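Chapter 4
Household Textiles and Their Care

Learning Goals
After studying this chapter, you should be able to read a care label, sort a mixed load, and estimate the yearly cost of laundering for a household.

Clothing and bedding take up a larger share of household work than most families record. In the Tadwood household survey, 80 families kept a laundry diary for one month. Together they logged 3,218 garments washed, dried, and put away. Many of these items had been worn only once, and a good number showed no soil at all. 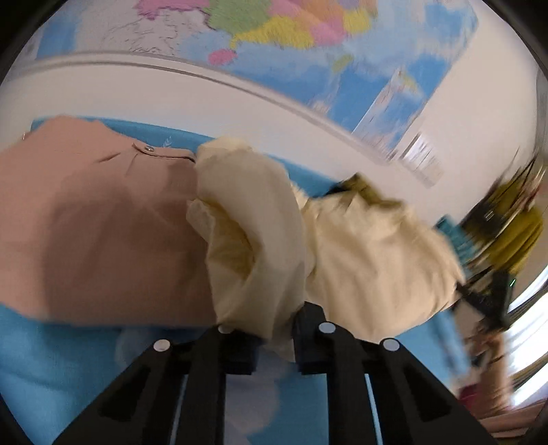 Sorting is the first step in textile care and the one most often skipped. Fabrics should be separated by color, by fiber, and by the weight of the cloth. Dark and bright items are the easiest to recognize. Pale shades call for more judgment: a cream garment and a dusty-pink one, such as those lying with the light blue sheet, may look safe together, but a new pink dye can still tint the lighter cloth. Wash new colored items separately the first time.

Section 4.1 explains the symbols found on care labels. Section 4.2 covers detergents and water temperature.

Key terms: colorfast, fiber content, soil level, care label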